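Progress report to the funder: Retirement Planning Outreach, Jekthorpe and Dirusby
Prepared by the program coordinator, Enetti Financial Counselling
Reporting period: January to the date of this report
Submitted 7/17/22

This report covers the second half of the grant. It follows the headings in the funding agreement, with one extra section on the change to the workbook.
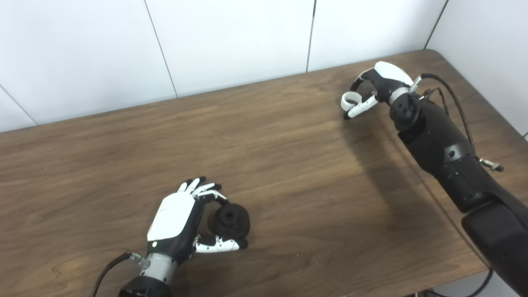
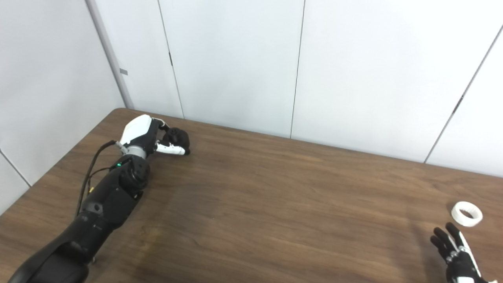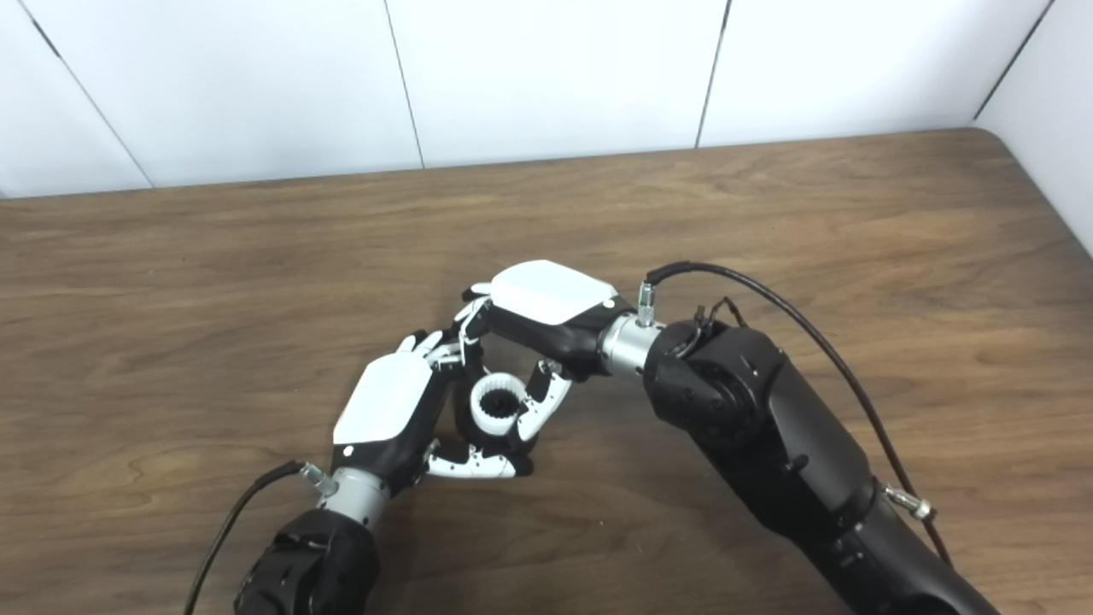 The outreach program offers free, general retirement planning sessions to people aged 55 and over who have never paid for financial advice. Sessions run at the Jekthorpe office and at a hired room in Dirusby. Each client sits down with a counsellor for an hour and works through income, debts, housing and super. We have found that a plain brown wooden table with plenty of clear space on it works better than a desk with a computer in the middle, as most people bring their statements on paper and want to spread them out. Both sites are now set up that way, and the counsellor enters the figures after the client has left.

Sessions delivered
We have completed 129 first sessions against a target of 300 for the full grant. This is behind where we planned to be. The Dirusby site opened late while the lease was settled, and bookings there only became steady in the last quarter. Jekthorpe has been fully booked for most of the period and has a waiting list.

We do not expect to reach the full target by the end of the current term. We ask the funder to consider an extension with no additional money. The salaries line is underspent because of the late start in Dirusby, and that amount would cover the extra sessions.

Who is coming
Most clients are still working, either full time or casually, and want to know when they can afford to stop. A smaller group has already retired and is worried about drawing down savings too quickly. We are seeing more people who rent than we had allowed for in the application. The original material assumed a paid-off home, and the budget pages made little sense to renters. This is covered under the workbook heading below.

The most common questions have been:
How much can I earn before my pension is reduced?
Should I pay out the mortgage with my super?
What happens to my partner's payment if I die first?
Can I help my kids with a deposit and still be all right?

Counsellors give general information only. Where a client needs personal advice on a product, we explain how to find a licensed adviser and what to ask about fees before signing anything. We do not take referral payments and do not recommend particular funds.

Follow-up appointments
Clients are offered a second appointment after three months. Take-up has been lower than we would like. Some people tell us they have what they need from the first visit. Others have not yet done the tasks they took home, such as finding lost accounts or updating a beneficiary nomination, and put off coming back until they have. We now ring before the second appointment and offer to do it over the phone if the client prefers. Attendance has improved at Jekthorpe since we began doing this. It is too early to say for Dirusby.

Workbook
The Vashisht workbook was licensed at the start of the grant and has been the main printed resource. It is clear on super and tax but thin on renting, and the pages on aged care costs are out of date. With the publisher's permission we have written a 13-page supplement. It covers rent assistance, the cost of moving, separate and joint budgets, and a one-page list of papers to keep together at home. The supplement has been given to all clients since it was printed, and posted to earlier clients who asked for it.

Large print copies are available at both sites. We had also planned a version in audio. This has not been started and we would like to move it to the next period.

Staffing
The program is funded for 2 counsellors. Both positions are filled. One was vacant for part of the period and sessions at Dirusby were cancelled on several occasions as a result. Clients were rebooked at Jekthorpe where they could travel. Both counsellors have completed the required training in recognising financial abuse of older people, and the written procedure for raising a concern has been updated.

Budget
Printing is over budget because of the supplement. Room hire is under budget for the reason given above. Travel between the two sites is close to the forecast, although fuel has gone up and we expect this line to be tight. A full statement of income and expenditure is attached separately. No funds have been moved between lines without approval.

Risks
The waiting list at Jekthorpe is the main concern. People close to their finishing date at work need to be seen before they lodge forms, and a wait of several weeks can mean a decision is made without the session. We have started holding one appointment a week for urgent bookings.

The room in Dirusby is on a short lease. The owner has indicated it will be renewed, but we do not yet have this in writing.

Next period
Complete the remaining first sessions, subject to the extension.
Begin the audio version of the supplement.
Replace the aged care pages once the new fee schedule is published.
Confirm the Dirusby lease.
Send a short survey to all clients who have attended a second appointment.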